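Notebook – Garment handling, teleoperation station 2
January, entry begun 9:40

Operator: B. Fortin. Observer and notes: F. Ljungberg.

Purpose: to record demonstrations of picking up and moving soft garments by remote control, for the Sundqvist task set. The set stood at 1,106 accepted demonstrations before this session.

Procedure as agreed with M. Birhane: the operator approaches from above, closes on a fold of cloth, pauses, then lifts. Each attempt is saved separately. Attempts in which the operator reopens the gripper after first contact are kept but marked R.

49 attempts were recorded before the break, three of them marked R. The wrist view was used for the final approach – the overhead view lags too much for small corrections.

Pad wear is to be checked against the January log before the next session.

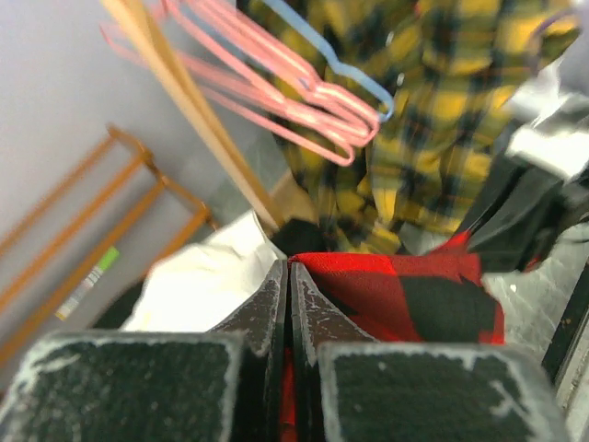
Wrist view, red-and-black check cloth held between the inner finger plates. Pad rims scuffed.

O. Kohlhase asks that plaid items be tagged separately in the index, as overlapping patterns slow the labeling. Tag added: PLD.

Open: confirm with T. Öberg whether R attempts count toward the total.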